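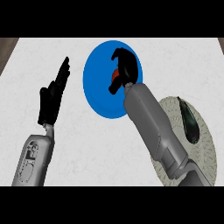 Blue plate, white table.

Right, a few of you asked how the pond sampling training went, so have a thread. I've had a tea and a biscuit and I've got my notebook open, or the bits of it that didn't get rained on.

Background for anyone new: I do newt and fish surveys for a tiny outfit in Brerden. Four of us, one van. For years it was torches, nets and bottle traps, and being out in waders past midnight in April. Now more and more of it is scooping up water and posting it to a lab to see what's left its DNA in there.

The course was two days at the Fistow field station. Day one was ponds, day two was a slow little river called the Plekent which I'd never heard of and now love. Kingfisher before nine o'clock! Everybody stopped listening to the instructor, including the instructor.

She was Nazmiye Sönmez, by the way, and if you ever get a chance to be taught by her, go. She's been doing this since well before it was fashionable and she still gets cross about badly labelled bottles, which I found very comforting.

So, ponds. You take 20 small samples spread around the edge, tip them all into one bag, give it a good shake, then fill your tubes from that. Sounds like nothing. It took my pair most of the morning because the south bank was all bramble and we'd parked on the north side like a couple of lemons.

Main thing I'd been doing wrong: walking in. I've always gone in up to the shin to get past the weedy bit. Don't! You stir up the mud, and the mud can be holding old DNA from goodness knows when. Ladle on a pole, stay on the bank, done.

Second thing I'd been doing wrong: gloves. I change them between ponds, fine, but I was wearing the same pair to open the gate, scratch my nose and then handle the tubes. She watched me do it. She didn't say a word, just held out the box of gloves.

Blanks! You carry a bottle of clean water out with you, open it at the site, and treat it exactly like a real sample. If newt comes back in your blank, you've got a problem and it isn't newts. I knew this in theory. I have skipped it in practice when the client's budget was tight. I'm not going to any more.

The river was harder. Everything's moving, so what you pick up might have come from a long way upstream, and how far depends on flow, temperature, all sorts. There was a good argument about it over lunch. I say argument, it was two people agreeing loudly with their mouths full.

Filtering on the bank with a big syringe is a proper workout. My thumbs are still complaining. Tipene Merrick (lovely bloke, works mostly on eels) had brought a hand pump and was finished while the rest of us were still going purple. I have asked for a hand pump. I have been told to write a business case for a hand pump.

If the filter clogs, write down how much water you got through and stop there. I used to keep forcing it and I've burst one that way. A smaller volume with an honest number next to it is fine.

Samples want to be cold or in preservative, and quickly. We did a little test with bottles left in the car against bottles in the cool box for 24 hours and sent both lots off. Results aren't back, so please don't ask me, I'm more impatient than you are.

Bit of an afternoon session on the lab side too. We got to look at a sheet with 288 wells' worth of results on it, three plates all laid out in colours, and learn why one faint positive out of a dozen repeats doesn't mean you ring the developer and stop the diggers. It also doesn't mean you ignore it. You go back and look again.

What I'm still stuck on is reporting. Say we get a positive for something nobody's recorded on that site, no photo, no animal in a net. Does it go to the county records? As what? I asked the room and got several different answers. The Okoro group are apparently putting together a template for this, due in September, so I'll share it if I'm allowed to.

And no, it doesn't do counts. I get asked this every week. It'll tell you great crested newts have very likely been in that pond lately. It won't tell you if that's one newt or a whole wedding party. If you need numbers you still need the waders, sorry.

Kit list because someone will want it: twice the gloves you think, pencils as well as pens, a bin bag for the used stuff, spare labels, a towel, and a flask big enough to share.

Going to bed now. If anybody's got a spare extending pole that doesn't come apart in the middle, my messages are open.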